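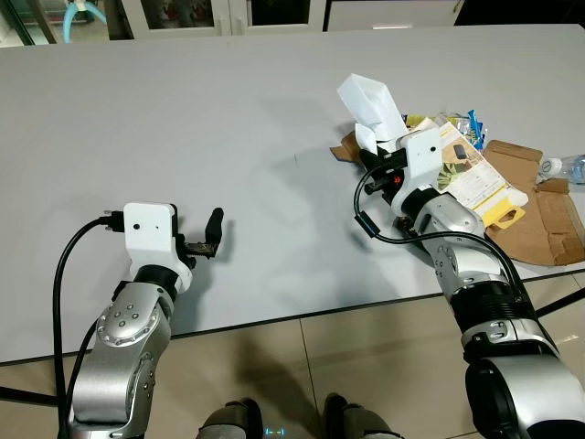

Packaging sort at Calloway

The October drive brought in 1,000 items of used packaging, and the sorting table is now set up for the winter. Plastic tubs and trays go in one pile and cardboard in another. Severin Holzer has the list of what Plitov will accept.

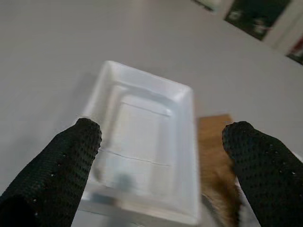

A shallow white plastic tray on the sorting table.

Please flatten boxes before you bring them in. Torn cardboard is fine. Food wrappers should be kept separate. 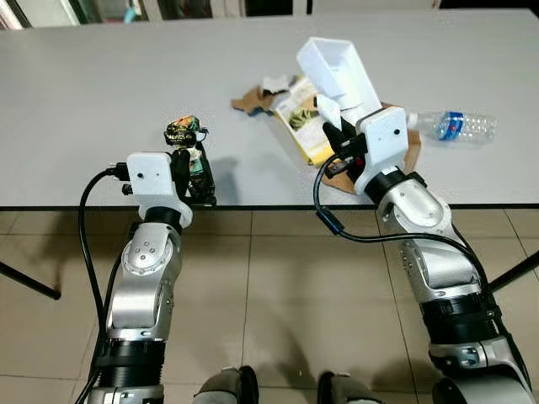

Drop-off times

The next drop-off is 12/02/2019. Call Reginald Abernathy if you have more than 80 pieces.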